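May, 15:40. Strap grasping, two grippers

Continued with the strap detector for the Purneo pipeline. The old version takes the highest point of the cloth and calls it a strap. On shirts this is acceptable. On the camisole it fails, the straps cross each other and the planner sends the second gripper to the crossing point.

Changed today: the segmentation now splits tan from cream before the grasp proposal, and each strap gets its own centerline. The grasp point must be on one centerline only. I also raised the margin to 10 mm from any crossing. 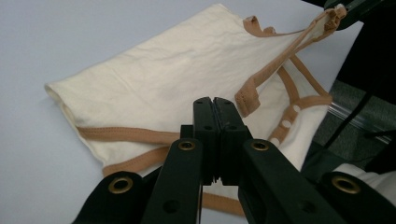
Strap pinched at upper right, near gripper closed. Fabric under the strap comes up in a narrow fold.

The fold is a problem for the state estimator. It reads the raised cloth as a part of the strap, so the strap length is too long – 113 mm in the log of Umer, where I measured 93 by ruler. The strap with the three holes has another issue: the holes break the mask, and the centerline stops at the first one. Closing the mask before thinning should help, but then two straps lying near to each other can merge.

To do:
– replay episode 103 with mask closing on and off
– ask Mirkport side if their depth filter can stay off near edges
– time stamps of the two grippers, still not checked

Config saved as strap_margin_10, branch not merged yet.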